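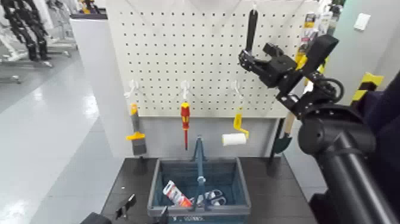

Pipeline easement talks took up most of the night, so the grain dryer tax item got pushed to the next meeting. Called to order 7:05 p.m., Walid Farah in the chair, Graham Dunmore taking notes. Enough members for a quorum. Last month's minutes approved with one fix (the Jakden Road culvert is on the north side). One house item first – anyone working on the trim in the back hall, tools go up on the white pegboard when you quit for the night, scraper or flat brush on the left hook, screwdriver on the middle one, roller on the right. Then straight into old business.

Members > Handetholm Growers > Meeting Minutes

August | Posted by Graham Dunmore

OLD BUSINESS

Homitano pipeline, survey access. Walid gave the update. Homitano wants to run a carbon line from the ethanol plant west across the township, then south along Jakden Creek. Map handed out, same one as in the June packet except the creek crossing has moved. Company says 148 parcels are on the route. By their own count 42 have signed. They won't say which ones. Walid asked for a list of parcels by section, no owner names, was told no, asked again in writing, no answer yet.

Survey crews are already out. Hijazi is doing the ground work for them. Two members had crews come on without a letter, one had a letter but it was sent to a brother-in-law who hasn't farmed that ground in nine years. Crew left when asked, polite about it. A gate on the east place was left open though, and heifers got into the beans. No damage figure yet.

Discussion on what the law lets them do. Graham read the section from the state code. Written notice by certified mail, then a waiting period, then they can come on to survey. Nothing in there about a regular letter or a phone call counting. Question from the floor, does refusing the certified letter at the post office stop the clock. Nobody in the room knew for sure. Walid to ask the attorney. Until we hear back, sign for the letter and write the date on it.

Long back and forth on whether to fight the thing or work on terms. Put down here in short form:

Against signing anything – there is no permit yet, company has no right to take ground until there is one, and every signature gets waved at the state board as proof that people want it. Also several don't like private company using eminent domain, period, doesn't matter what's in the pipe.

For working on terms – plant buys a good share of the corn grown around here. If the plant loses out on the low-carbon markets the basis goes the wrong way for everybody, including people with no pipe on their ground. A couple members said they'd sooner have a decent easement now than a bad one from a judge later.

Walid said the group doesn't need one position on the pipe to have one position on the easement language. General agreement. Not unanimous, Graham was asked to note that. Noted.

Easement terms. Went down the company draft page by page. Main trouble spots:

- Width. Draft says 50 feet permanent and 100 during construction, but a later page lets them widen it "as reasonably needed." Want that line out.

- Depth. Four feet to top of pipe. Members with pattern tile want it deeper where it crosses mains. Also want it kept at that depth, soil moves on the creek side.

- Tile repair. Draft says company contractor picks the method. Group wants local tile contractor, landowner's choice, company pays, and repairs covered for the life of the line. Draft has three years. Everyone who has had a tile line crossed before says the trouble shows up later than that.

- Topsoil. Separate it, put it back last, no work when ground is wet. Who decides what's wet? Suggested the county inspector. Somebody pointed out the county hasn't hired one.

- Crop loss. Draft pays full the first year, then drops to nothing by year four. Graham had yield maps from the gas line that went through his north quarter, still shows as a stripe on the monitor. Will bring copies.

- Assignment. Company can sell the easement to anybody and not tell you. Want written notice and the new owner held to the same terms.

- Abandonment. Nothing in the draft at all. Pipe just stays there.

- Liability. Moved by Walid's brother that this be the first thing sent to the attorney, ahead of tile. Seconded. Carried on a show of hands.

Emergency response. Fire chief couldn't make it, fire call. Sent a note. Department has not been given a plume map and doesn't have the air packs for a CO2 release. Trucks may not run right in a heavy cloud of it, needs looking into. Chief would like Homitano to pay for gear and training before the line has anything in it. Group will put that in the letter to the supervisors. Ask for the plume map by name.

County supervisors. They have a setback ordnance on the agenda again. First reading was tabled. Company lawyer says state and federal rules override the county, county attorney isn't so sure but doesn't want to be the one to find out. Walid thinks the vote is two for and two against with one not saying. Members in the south district please call yours, she's the one not saying. Be civil. Short calls do more good than long ones.

Letters to the state board. Over 100 sent in from the county as of this week, good turnout. Form letters get lumped together and counted as one kind, so write your own if you can. Put your section number on it and what's on the ground – tile, terraces, feedlot, well, whatever. Board's public comment closes before harvest gets going, so don't sit on it.

Attorney cost. Quote is for a shared review of the easement draft, plus one meeting here with questions. Comes to $533 per family if only the ones signed up tonight go in, less if more join. Some felt that's steep for one document. Others said it's cheaper than a day of combine trouble. Motion to go ahead, with sign-up left open until Friday noon. Seconded, discussion, carried. Three voted no. Graham has the sheet. Joining the review does not commit anybody to sign or not sign with the company.

NEW BUSINESS

Plant manager visit. Ethanol plant has offered to send someone to explain their side, including what the tax credit is worth to them and how much of that would show up in the corn bid. Walid wants the question about the bid answered with a number. Company reps from Homitano not invited to the same meeting. Motion to invite plant only, carried.

Gate and biosecurity. Hog producers asked for a rule on survey crews going site to site. Boot wash, clean truck, call ahead. Hijazi's crew boss told one member they'd do it if they were asked in writing. So we'll ask in writing. Graham drafting, will go out under the group's name with a list of sites.

Road use. If it gets built, heavy trucks on Jakden Road all summer. Bridge by the old school is posted already. Ask county engineer for before and after photos and a road agreement with a bond. Walid knows him, will call.

Grain dryer tax item – moved to next meeting, no time. Same for the fuel co-op question.

TO DO

Walid – attorney on certified mail, second request for parcel list, call engineer, confirm plant visit.

Graham – easement comments typed up and sent to the attorney with liability on top, biosecurity letter, letter to supervisors w/ fire chief's note attached, yield maps.

Everybody – keep every peice of mail from the company, envelopes too. Write down date and time if a crew shows up, plate number if you can get it. Don't sign at the kitchen table.

Next meeting same place, 7 p.m., may move if the plant visit needs the bigger room. Watch your email.

Adjourned 9:40 p.m.

Contact: Graham Dunmore, Secretary | © Handetholm Growers | Back to top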